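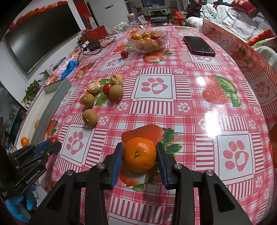 Should mandarins and cherry tomatoes share a bowl?
For a day or two at room temperature, that works fine. Past that they want different things, so I split them up.

A thread on fruit that lives on the dining table: mandarins, cherry tomatoes, longans. Notes from one household, mine. 1/15

Mandarins first. Room temperature is good for up to a week in our apartment. After that the peel starts to pull away from the flesh and the segments go dry at the stem end. The fridge buys another two weeks, loose in the crisper, no sealed bag. 2/15

Check the stem scar before you buy. Small, dark and dry is normal. Soft or sunken around the scar means the fruit goes in the reject pile. Gloss tells you very little. A lot of citrus is waxed, and wax looks the same over a good one and a bad one. 3/15

Dimples are oil glands. Fine dimples on a mandarin usually go with thin peel. Coarse and puffy usually goes with thick peel and an air gap. I say usually. The Jesenmont market sold me a 5 lb box in June that was coarse all over and perfectly good inside. 4/15

That box weighed 2,268 g on paper and 2,240 g on my kitchen scale, which is a Femix and old. I'm not going to argue over 28 g. 5/15

Cherry tomatoes. Keep them out of the fridge until fully ripe. Cold stalls ripening and flattens the taste. Once ripe, they can go in the fridge if you need the time, and you take them out an hour before eating. 6/15

The reason for splitting the bowl: tomatoes give off ethylene as they ripen, mandarins barely respond to it, so gas isn't the problem. Weight is. A mandarin sitting on a ripe cherry tomato splits the skin, the juice runs to the bottom, and whatever is down there molds first. 7/15

If you insist on one bowl, mandarins at the bottom, tomatoes on top, and empty it every other day to look at the lowest layer. Glass helps here. You can see a leak from the side without unloading anything. 8/15

Longans. The shell is tan and speckled when fresh and goes brown and brittle as it dries. Dry shell doesn't mean bad fruit. Squeeze lightly. It should push back. If it dents and stays dented, open it over the sink. 9/15

Peeling: thumbnail at the stem end, crack, then pinch from the opposite side. The flesh comes out whole most of the time. A half-peeled longan left on the table goes sticky within minutes and is dull and tacky by evening. Open it, eat it. 10/15

Husks need a dish. I keep writing this and the husks keep ending up on the tablecloth next to the uneaten ones, where an opened shell looks a lot like a whole longan from across the room. Ours is a saucer now, in theory. 11/15

Tablecloth, as several of you asked last time. Glossy vinyl, pink and white gingham with paw prints and big red strawberries. Bought at Usman, 52 inches wide. Printed strawberries are a bad background for cherry tomatoes. I have reached for the print more than once. 12/15

Care of same: warm water, a drop of dish soap, soft cloth, then a dry cloth. Citrus oil from peels will dull vinyl if it sits overnight, and tomato juice can leave an orange ring. Baking soda paste got the last ring out in almost 15 minutes. No scouring pads. They take the shine off and the patch shows every time the light hits it. 13/15

Washing: mandarins before peeling, tomatoes before eating, longans not at all until the day you open them. Water gets in at the stem end and the shell holds it. If you've washed a batch by mistake, spread it on a towel and finish it that day. 14/15

Storage times as I run them. Mandarins: 7 days out, 14 more cold. Ripe cherry tomatoes: 3 days out, 5 cold. Longans: 2 days out, a week cold in a paper bag inside a loose plastic one. Your kitchen may be cooler than mine. 15/15

Addendum, as it came up in replies. Yes, you can freeze longans. Peel, pit, freeze flat on a tray, then bag. The texture ends up closer to sorbet than fruit. A 518 g bag before peeling gave me a little over half that in flesh.

Second addendum. The person asking about the Jurnen fruit keeper with the vented lid: I had one. It kept tomatoes no longer than an open bowl did and it was harder to wash. It holds clothespins now.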